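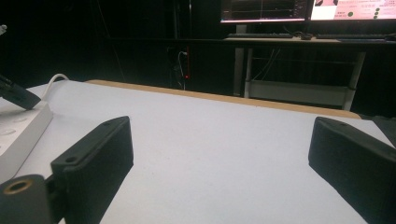

Two gripper fingers over a white table, with computer screens behind them.

How Do You Show a Robot What to Do?

Think about how you learned to tie your shoes. Someone may have told you the steps, but words alone were probably not enough. You watched another person do it. Then somebody may have put their hands over yours and moved your fingers through the loops.

Robots can be taught in a similar way. A person does the task, and the robot's computer keeps a record of every movement. Later the computer uses those records to work out how to move the robot by itself. People who build robots call each recorded try a demonstration, or a "demo" for short.

Why not just write instructions?

For a long time, most robots were run by step-by-step instructions. A programmer typed in exactly where the arm should go, how fast it should move and when it should close its gripper. This still works well in a factory where the same part arrives in the same place every time.

A kitchen or a bedroom is harder. Imagine writing instructions for picking up a sock. Where is the sock? Is it flat or rolled up? Is it half under a pillow? You would need a new set of instructions for every sock in every position. It is easier to show the robot many socks being picked up in many ways and let the computer look for what those tries have in common.

Three ways to show a robot

Guiding the arm. The first way is to take hold of the robot's arm and move it. The motors are set so that they do not push back very hard. Sensors in each joint measure how far the joint bends. When you let go, the robot can play back the same movement. This is a good way to teach a simple path, such as wiping a board from left to right. One problem is that your own hands and arms can get in front of the robot's camera.

Remote control. The second way is to steer the robot from a short distance. Some people use a controller like the one for a video game. Others use a small copy of the robot's arm. When the person bends the small arm at the elbow, the big arm bends at the elbow too. Steering a robot from far away is called teleoperation. "Tele" comes from a Greek word that means far off, and you can find it in "telephone" and "television" as well.

Remote control takes practice. You cannot feel the object the way you can with your own fingers, so beginners often squeeze too hard or miss.

A gripper you hold in your hand. The third way leaves the robot's arm out. The person holds a tool with two fingers at the end, like the black ones at the top of this page. The fingers open and close to grab things. A camera rides along on the tool and looks out past the fingers, so it sees the table and whatever is on it.

The person walks up to a table and does the job with the tool. They might pick up a cup, turn it over and set it on a plate. The camera records the whole thing. Afterward, the computer works out from the recording how the tool moved. If a robot has the same kind of fingers and a camera in the same spot, it will get a very similar view when its turn comes.

A hand-held gripper is much easier to carry than a whole robot. You can take it to a different kitchen, a classroom or a workshop, and the computer gets to see many kinds of tables and many kinds of light.

Why two fingers?

You have five fingers on each hand, and your hand can bend in a huge number of ways. That makes it very useful and also very hard to copy. Two fingers that move toward each other can still pick up a block, a spoon, a marker or the edge of a towel. They have fewer parts to break, and the computer has less to keep track of. It mainly needs to know where the gripper is, which way it is turned and how wide it is open.

Try it yourself: pick up a pencil using only your thumb and one finger. Now try to button a shirt the same way, with one hand. The first is easy. The second shows you why some jobs are still difficult for robots.

How many times does the robot need to see it?

One demo is almost never enough. If the cup was on the left side of the table in that one demo, the robot may reach to the left even when the cup is on the right.

The Karkico project has been teaching a robot to put spoons in a cup. The team began in March with 64 demos. With that many, the robot could do the job only when the spoon was close to the middle of the table. The team then recorded more, with the spoon in new places and pointing in new directions, until they had 1622. They also used 18 different spoons, some long, some short and some with patterned handles.

After that, the robot could find a spoon almost anywhere on the table. It still had trouble with spoons lying one on top of another, so the team is recording more of those.

What makes a good demo?

The Karkico team gives these rules to people who are new to the job:

Move smoothly and do not rush.
Keep the object where the camera can see it.
Start from a different place each time.
Finish the task before you stop recording.
If you drop something, tell the person in charge of the recordings.

Drops are not always thrown out. A demo in which the person drops the spoon and picks it up again can be useful, since the robot will drop things too and needs to know what to do next.

Does the robot understand the task?

Not in the way you do. You know that a spoon is for eating soup. The robot has patterns of movement that match patterns in what its camera sees. If you hand it a fork, it may treat the fork as a spoon, or it may do something odd. This is why people test a robot carefully and stay near the stop button while it works.

Try this with a friend

You need 6 small objects, a bowl and a pair of kitchen tongs.

Ask your friend to close their eyes and hold the tongs. Put your hand over theirs and guide it to move one object into the bowl. Do this three times with the object in the same spot. Then move the object to a new spot and ask your friend to try alone, eyes still closed. Next, let them try with their eyes open. Talk about what changed when they could see.

Words to know

Demonstration: a recording of a person doing a task so that a robot can learn it.
Gripper: the part of a robot that grabs things.
Sensor: a part that measures something, such as light or how far a joint has bent.
Teleoperation: steering a machine from a distance.

May 2022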